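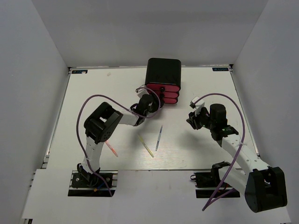
Adwoa Sarpong wrote that the first release put "caddy" and "tidy" under one heading, and that in her part of Sulville they are two different things: a caddy gets carried, a tidy stays put. The two words have separate headings in this release. Her note is kept in notes/replies.txt with the other corrections.

Sulville Storage Words

A word list of what people in and near Sulville call the small things they keep other small things in: boxes, tins, trays, drawers, jars, racks. It was collected by mail and at the library desk.

Contents

words.csv: 3905 rows, one per answer
people.csv: 600 rows, one per person who returned a form
headings.csv: the 21 headings used to group the answers
notes/: replies, corrections and the blank form

Columns in words.csv

answer_id: a number, never reused
person_id: matches people.csv
prompt: the question on the form, shortened
answer: as written, including spelling
heading: our grouping, in lower case
sure: y, n or blank

Blank in the "sure" column means the person skipped the box. Please don't read it as "n". Release 1 did, and the totals for "canister" came out too low.

How it was collected

Each form had a list of short prompts such as "What do you call the thing you keep loose buttons in?" People could give more than one answer, and each answer has its own row. Forms taken at the desk were filled in by Esi Tsikata or Yaa Dankwa while the person talked. Those rows tend to be longer and may carry our spelling. They are marked "desk" in the source column of people.csv.

Grouping was done by hand. Roy Treloar did the first pass and Tetteh Dankwa checked it. Where they disagreed, the row has both headings with a slash between them.

Known problems

The east side of town is thin. Most forms from there came from two streets off Arthur Road.

Prompt 9 was badly worded. It asks about a "tray or drawer that slides out," and many people answered for only one of the two. We left the answers in but would not compare them with the rest.

"Skirier" shows up as an answer in a number of rows. It is the name of a shop that used to sell sewing boxes, and some families use it for the box itself. It is grouped under "sewing box." Answers that plainly meant the shop were taken out.

Ages are given in bands. The oldest band is wide and can't be split.

Privacy

Names, street numbers and phone numbers were removed. If you filled in a form and want your rows taken out, write to the library desk with the number from your slip.

Use

Free to copy and change. Please say which release you used.

To do

Rescan the 200 forms with faint pencil
Add the Kurkska forms once they are typed up
Fix the line endings in people.csv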